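The Postcard Swap Is Back, and So Is My Handwriting
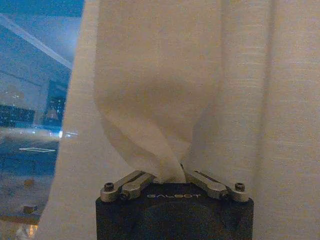 By the white curtain.

April means the postcard swap, the one time of year when members of the Fetia pen club remember where they keep their stamps. Last year we sent 3,317 cards between us. The target had been 3,000, so we were all very pleased with ourselves until Shahzad Ansari pointed out that a fair few of them said only "Hello, hope you are well" in very large letters.

So there is a new rule this year. Each card must contain at least one piece of news. It needn't be good news, or even interesting. Last spring I had a full account of a blocked gutter from a member in the Zudenis group and I have thought about that gutter often.

You'll be sent 9 addresses when you sign up. Write to all of them, please, including the one you can't pronounce. Cards can be bought, home-made or rescued from a drawer - Shahzad is still working through a box of 1,000 views of the same pier, and will give you a bundle if you so much as look at him.

Ink is up to you. The Meireles blue dries quickly and suits left-handers. Gonix green is lovely but goes everywhere, and my kitchen table will never be the same.

To join, reply to this newsletter with your name and postal address before the end of the month. Yes, you may reply by post. Just allow for the fact that I check the letterbox far more often than I answer what's in it.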